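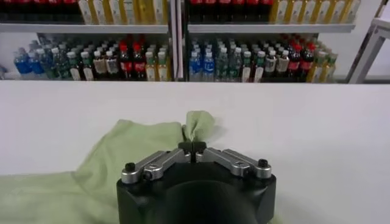 Copper: levels for the week

Monday's open was quiet and I did nothing with it. The short from last week is still on at half size, stop moved down to just above Thursday's high. If the stop goes, I'm flat and will stay flat until the 10 day average turns one way or the other.

Volume is the problem. Each push lower this month has come on fewer contracts than the one before, and open interest has dropped with it. That reads to me as longs getting out, with few new shorts coming in behind them. Moves like that tend to run out of sellers without much warning, so I have taken the second target off the chart and will cover the rest at the first.

Gisela Ojeda emailed to ask why I use the close and ignore the overnight low. The overnight low is made on thin trade and gets revisited too often to be worth a stop. I tested it on 159 of my own trades – stops keyed to the close lost less per trade, though they did get hit a little later. It is a small sample and all one market. I would not carry the result over to crude or gas.

Position sizing

I risk a fixed dollar amount on each idea, up to 2,000 with both halves on. At half size the stop distance does not change, only the number of contracts. Patricio Figueroa scales the other way, adding as price moves against him inside a set band. His numbers are fine over the years he has shown me, but the drawdowns are deeper than I can sit through.

What would change my mind

Two closes in a row above the falling trendline from April, with volume higher on the second. One close is not enough. The line has been crossed on a single close three times already and price was back under it within days each time.

Spreads: the front month is still at a small discount to the next one out. No trade there for me. I will update the table after Wednesday's settlement.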